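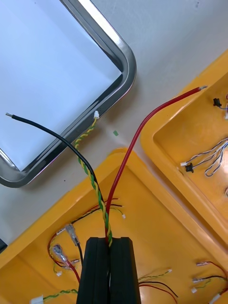 Notes from the wire-sorting software meeting, September 2026

I'm on notes again, so blame me for anything that sounds off. Present: Kumudini Mridha, Walid Dabbas on the phone from Ulthorpe, and me. McIver sent regrets and a long list of comments, which I've folded in where they belong.

Last time's notes: approved with one fix. I wrote that Walid would retire the old grasp scorer. He says he only agreed to turn it off by default. Fixed.

1. Perception

Kumudini went first. The labeled set is up to 2,063 wrist frames, and 281 of those are held back for testing. She's happy with how the model does on single wires against the gray surface or the steel tray. Where it falls over is the yellow trays. Yellow and green twisted pair on a yellow floor is still the worst case, and the mask tends to break into little dashes wherever the yellow strand comes to the top of the twist. She wants to treat a twisted pair as its own class and stop trying to trace the two strands separately. Walid asked if that breaks anything downstream. It doesn't, as far as any of us could think of, because the planner only wants a centerline.

The steel rim came up too (it always does). The bright streaks get picked up as bare wire tips. McIver's written comment was to mask out the tray edge using the known tray pose. Kumudini doesn't love it — stripped tips really do end up lying across the rim, and we'd lose them. We went back and forth on this for a good while and agreed to try a soft penalty near the rim instead.

2. How many wires are we holding?

This was my item. Right now the controller knows the finger gap and nothing else, so a pinch on one wire and a pinch on a black, a red and a twisted pair all together look pretty much the same to it. I'd like the planner to get a count before it moves off. My suggestion is to follow each centerline down to the fingertips and report how many go in. Walid pointed out that crossings will fool it, especially where the twisted pair runs over the black wire right above the fingers. Fair! He thinks color will sort most of that out and offered to write the crossing logic himself, which I accepted before he could change his mind.

We also talked about what to do when the count is wrong. Kumudini wants open and retry. I want to lift a little first and look again. No decision, both go behind a flag.

3. Planning

Walid has the tangle planner running in Zutoveck, our sim branch. He gave us 314 logged picks to replay and the replay tool crashed on 3 of them, all with the same bad timestamp. He has a patch, needs review. The wire model in sim is still too stiff, so arcs spring back more than ours do on the bench. He'd like bend measurements for the thin white and blue wires in particular. I'll do those.

Connectors are still treated as points. Kumudini would like them to have a size, even a crude box, so the planner stops pulling a lead straight through a pile of spade terminals. Everybody said yes, and then it got quiet when I asked who. It's Walid's for now.

4. Tooling

The Plusent viewer is slow to open long logs. I've been cutting them up by hand and I'm tired of it. Kumudini has a script that does this — she'll put it in the shared folder with a readme, even a short one.

To do

Kumudini: twisted pair class, soft rim penalty, log script.
Walid: crossing logic, timestamp patch, connector boxes.
Me: bend measurements, retry flag, review Walid's patch.
McIver: please read item 1 and tell us if you hate it.

We ran out of time for the January demo plan, so it goes first on the next agenda.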